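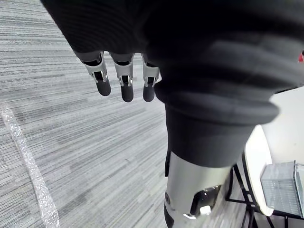

Kultia ゲージ記録 第2版 はじめに読むファイル

家庭用編み機で編んだスワッチの目数と段数を、洗う前と洗った後で測って並べた表です。元になったのは、Savita Grewal が編み物教室 Grillthorpe で配っていた手書きの記録用紙でした。それを Maarten Van Hecke が表計算ファイルに打ち直し、私が列名をそろえ、明らかにおかしい行に印を付けました。最終更新は2021年8月31日です。

先に書いておきますが、この表を見ればスワッチを編まなくて済む、とは私は思っていません。第1版を出したとき、そういう紹介のされ方をして困りました。同じ糸、同じダイヤルでも、編む人が替われば数字は動きます。どのくらい動くのかを見るための表だと考えてください。

中身

swatches.csv
本体です。1,579行あり、1行がスワッチ1枚にあたります。

yarns.csv
糸の一覧。繊維の混率と、ラベルに書いてあったゲージが入っています。ラベルのゲージは棒針編みを想定したものが大半で、編み機の数字と比べても得るものは少ないと思います。消そうか迷い、要望があったので残しました。

notes.txt
用紙の余白にあった書き込みを写したものです。「重りを足した」「左端がゆるい」など。読めなかった字は伏せ字のままにしてあります。

swatches.csv の列

yarn_id 糸の番号。yarns.csv と対応します。
machine 編み機の種類。標準、太糸用、不明のどれか。
dial ダイヤルの値。用紙に「7と少し」などと書かれていた場合は空欄にし、原文を notes.txt に移しました。
stitch 編み地。天竺、タック、すべり目、ゴム編み。
st_before、row_before 洗う前の目数と段数。10センチあたりに換算済み。
st_after、row_after 洗って平干しした後の同じ数字。
rest_h 編み地を外してから測るまでに置いた時間。単位は時間。
flag 疑わしい行に1。

測り方について

用紙の指示では、幅30目で編み始め、端を避けて中央を測ることになっています。守られたかどうかは確かめようがありません。10センチちょうどで割り切れる値が不自然に多く、定規を当てて目分量で丸めた人がかなりいたのでしょう。小数点以下の差を根拠に糸の優劣を語るのはやめてください。

rest_h も信用しすぎないほうがいいです。外してすぐの編み地は縦に伸びていて、置くと縮みます。ところが「一晩」とだけ書かれた用紙が多く、Maarten はこれをすべて同じ値に直して入力していました。第1版ではその処理が説明なしに入っていました。今回は空欄に戻してあります。

flag が1の行は310行です。洗う前と後で目数が入れ替わっているらしいもの、目数の欄に段数を書いたらしいもの、単位がインチのままらしいものが主です。「らしい」ばかりですが、元の用紙には答えが書いてありません。直さずに印だけ付けました。 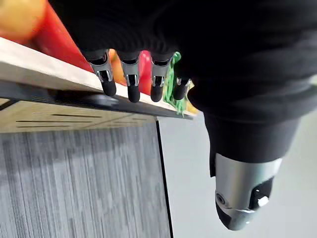
ダイヤルの値は、別の機種にそのまま移せますか。

移せる保証はありません。目盛りが同じでも、キャリッジの摩耗やスポンジバーのへたり具合で糸の引き込み量が変わります。同じ machine、同じ yarn_id の行を拾って幅を見たうえで、自分の機械で前後の目盛りを試すほうが早いです。

洗った後の数字だけ使ってもいいですか。

それが一番ましな使い方だと思います。ただし洗い方の列はありません。手洗いか洗濯機か、脱水にかけたかどうか、用紙に欄がなかったので誰にも分かりません。ウールの行はとくに用心してください。

偏り

教室の棚にあった糸が中心なので、Shirazi の細いウールと綿がやたらに多く、アクリルとモヘアは少ないです。太糸用の機械の行も薄いです。全体の平均を出しても、あの棚の中身を平均しただけのものになります。

ゴム編みの行は幅を測る条件がばらばらでした。引き伸ばして測った人と、置いたまま測った人が混ざっています。私なら使いません。

Orar について

型紙計算ソフトの Orar に読み込ませたいという問い合わせがあったため、列の順番はそれに合わせました。読み込めることは確かめましたが、出てきた増減目の指示で実際に着られるものが編めるかどうかは試していません。「読み込めた」と「合っている」は別の話なので、袖山あたりは手計算と見比べてください。flag が1の行は読み込む前に外すこと。Orar はこの列を無視して全部使います。

第1版からの変更

「一晩」を空欄に戻した。
重複していた用紙を削った。
yarn_id の付け間違いを直した。綿のはずの糸がウールになっていたもの。
おすすめダイヤル表を削除した。各糸の平均を並べただけの表で、おすすめする理由がどこにもなかったため。

使用条件

個人で使うのも、教室で配るのも自由です。編み図に数字を引いて売る場合は出典として Kultia の名前と版を書き、自分で編んだスワッチの数字も並べてください。第1版の数字は混ぜないでください。

誤りの連絡は、行の番号と、手元のスワッチの実測値を添えて送ってください。「この数字では合わなかった」だけだと、表が悪いのか、糸か、機械か、測り方かが判断できません。洗う前か後かも必ず書いてください。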